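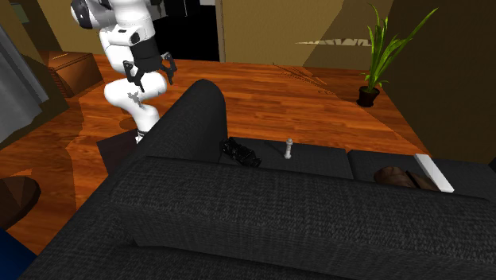

Arnar Brøndum wrote to me that a parish which must meet in a school gym is still a parish, and that I should stop calling ours "the former one." He is right, and I have corrected it in my older posts, at least in those I could find.

For new readers: the water came into our church in March, through the ceiling over the side chapel. A pipe for the heating had broken in the night. By the morning the plaster was lying on the benches and the organ had taken water into the lower part of the case. The fire department closed the building the same day. I was not there. I was at work in Metwally, and I learned it from a text message with three words in it, "church is flooded," which I first believed was a mistake of the spelling program.

Since then we hold the service in the gym of the school on Stoda Street. We have 56 chairs from the school and we bring our own hymn books in boxes. The basketball ring is above the altar table. In the beginning I found this hard to look at, and then one Sunday I noticed that I did not look at it anymore.

What I want to write about today is the money, because I get the most letters about that. The insurance has agreed to pay for the roof and for the ceiling. It does not pay for the organ, as the organ was listed in the policy under an old value from the time when it was out of use. I have read this page of the policy many times with the dictionary next to me. It is written clearly. We simply did not read it when we should have.

An organ builder from Tanel came to see it and stayed the whole afternoon. He took out 14 pipes and laid them on a blanket, and he let the children blow into the smallest one. His opinion is that the case can be saved but the leather parts must all be new. He will send us his price before Christmas. I have asked him to write it in two parts, so that we can begin with the first if we cannot afford both.

Some of you asked if you can give something. Yes, thank you. Please do not send it to me! The parish office has an account for the repair, and the number is in the printed bulletin. The supper last month brought in more than we hoped, mostly from the soup. A woman from Ruteo, whom I had never met, put 50 dollars in the basket and took only bread.

I must also answer the question about the Christmas service. It will be in the gym. I know that a few families hoped for the church, and I hoped too, but the drying machines will still be running and the inspector has not given his signature. The choir will practice in the school music room, where there is a piano that is almost in tune. Bring warm shoes, the floor is cold near the doors.

If somebody has an old photo in which one can see the ceiling of the side chapel, please write to me. The painter would like to know how the border looked before, and we have found only weddings, where everybody stands in front of it.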